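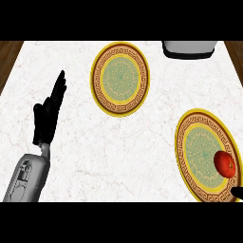
The Drivdale hand is sold as a drop-in replacement for a two-jaw gripper, and the simulation model comes free with it. I spent most of November with that model before I let the real hand near anything I cared about. My test task was moving a tomato from one plate to another with two arms, in the Trirnitz simulator, driven by the Flulura controller. It's a dull task and a good one. The tomato sits close to the rim of its plate, half over the brown border, so a hand coming in from the side has to deal with the lip and the fruit at the same time. The other plate is empty and well up the counter, and the marble between them gives the arms room to get it wrong.

I should say where I'm coming from. I run a small lab that does pick-and-place work for food packers, and for years we have used the Hiebert parallel gripper on almost everything. It has two jaws, it opens and closes, and it rarely needs attention. I wanted to know if a hand with fingers would save us from making custom jaw tips every time a customer changes a product. That was the whole question. I don't need a hand that can wave.

Setup

Getting the Drivdale model into Trirnitz took an afternoon. The files loaded without errors, the joint names matched the manual, and the wrist mount lined up with our arm model on the first try. The Hiebert model, for comparison, still needs its mount turned a quarter turn by hand, and has needed that for as long as I have used it.

The collision shapes are good. Some vendors wrap each finger in a single fat box, which makes every grasp look better than it is. Drivdale uses rounded shapes that follow the fingertips closely. The price is speed. With two hands loaded, the simulation ran slower than it did with two Hieberts, and I had to leave long batches going overnight.

The manual covers the joints well and the controller badly. There is one page on Flulura, and it describes an older menu layout. I found the grip force setting by opening every tab until I saw it. If you already know Flulura you will be fine. If you don't, ask somebody who does.

Controller

Flulura ran both arms at 100 Hz, the default for this pairing. I tried raising the rate and saw no difference in the grasps, so I put it back.

Finger control comes in two modes. In the simple mode you send one number and all the fingers close together, much like a gripper. In the full mode you command every joint yourself. I used the simple mode for the first week and would suggest the same to anyone moving over from jaws. It gets you to a working grasp quickly and shows you what the hand does when you aren't being clever.

The full mode is where the hand earns its money, but it asks a lot of you. The thumb is the hard part. It closes on its own path, and if it arrives before the other fingers it pushes the tomato away from them. Harish Chauhan, who writes most of our motion code, ended up adding a short delay to the thumb. That one change did more for our results than all my force tuning. I would have liked to find it in the manual.

Results

I ran 500 trials with each end effector, with the tomato's starting spot shifted a little every time. Same arms, same plates, same controller.

The Hiebert failed on 18 percent of its trials. Almost all of those were the same failure: a jaw caught the raised edge of the plate and shoved the plate along with the tomato on it. When the tomato started nearer the middle the gripper did very well, and it was quicker than the hand from start to finish.

The Drivdale failed on 5 percent, counting only the full mode with the delayed thumb. It can come down from above with the fingers grouped, open them over the fruit, and close around it without going under the lip. Its failures were more varied and harder to explain. In some the tomato rolled out between two fingers during the lift. In others the grasp was fine and the release was bad, with one fingertip dragging the tomato as the hand backed off. I watched those replays many times and I'm still not sure what sets them off.

In simple mode the hand did worse than the Hiebert. I think that matters for buyers. If you plan to close all the fingers at once and leave it there, buy the gripper and keep the difference.

Two arms

Running a pair brought up one more issue, which is width. With the fingers together and pointed forward, the Drivdale is slim, and you can park the idle one over bare counter without it blocking the other arm's path. Spread open it takes up a lot more room than a Hiebert. Our planner kept a margin sized for the gripper, and for a few days we had hands brushing each other near the far plate. We widened the margin and the contacts stopped, but the workspace got smaller.

Flulura does have a setting that makes one arm wait while the other crosses the middle. It works. It also adds a pause to every cycle, and on a packing line that pause would be hard to sell.

From simulation to the bench

The real hand arrived on a Wednesday and I had it running the same program by the end of the day. The arm motions carried over with no changes. The finger forces did not. In simulation the tomato is a firm body with a friction value I picked, and it never bruises. On the bench the same setting left marks on ripe ones. I cut the force until the marks went away, then found the grip was too light for the lift, then worked my way back up. That took longer than everything else put together.

I don't blame the model for this. The Hiebert model has the same limits, and anybody doing soft produce should expect to tune on the real thing. But the Drivdale has more joints to tune, so there is more of it to do.

The finger covers picked up juice and dust within a few hours. They wipe down easily enough. Taking them off for a proper wash means removing small screws, and I would not want to do that at the end of every shift. The Hiebert's jaw tips pull off by hand.

Who should buy it

For a lab, or for a line that changes products often, the Drivdale is a good hand with a good simulation model – better than I expected from a free download. Plan time for the thumb and for the forces, and try the simulation files first. They will tell you most of what you need to know about reach and clearance, and very little about grip.

For a line that packs one thing all day, I would stay with the Hiebert. It's faster, easier to clean, and a shallower plate or tray would fix most of the failures I saw.

We are keeping one Drivdale on the left arm and leaving a Hiebert on the right. Harish wants to try them with eggs next.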